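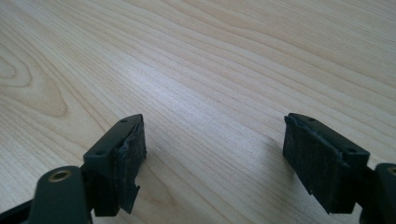 Nuria Worku, Fixed Income Analyst, Urari

Short-dated corporate bonds had a quiet January, and most of the return came from coupons. The average spread over Treasuries in our coverage list closed the month at 106 basis points, 8 tighter than where it started. Trading was thin in the first week and picked up once the large banks had reported.
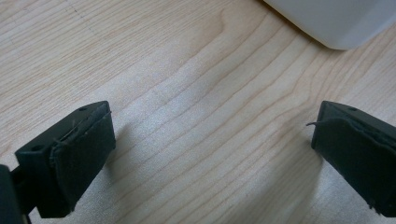
Pale wood tabletop with a white object at the corner.

New supply was the main story. Issuers brought 13 deals to market in the one-to-five-year range, and order books were well covered on all but two. The largest was a $700 million note from Rurnis, priced at the tight end of guidance. It has traded flat since. Fikre postponed its planned three-year issue and gave no new date.
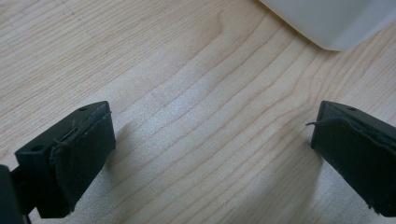 Lower-rated names did better than single-A paper for the third month in a row. We do not read much into this. The gap in yield between the two groups is now small, and a holder of BBB bonds is paid little for the extra risk. My colleague Henok Workneh has moved his model portfolio up one notch in quality and kept duration at 2.4 years.
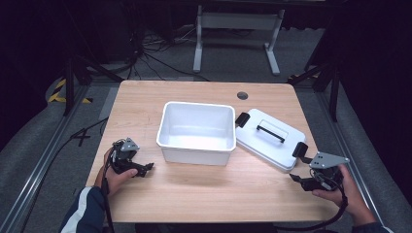
Floating-rate notes lagged. Coupons on most of them reset lower, and demand from money funds was soft. Prikari calls its 2027 floater in March at par, so holders should check their reinvestment dates. The updated coverage table, with call dates and current ratings, goes out with the next issue.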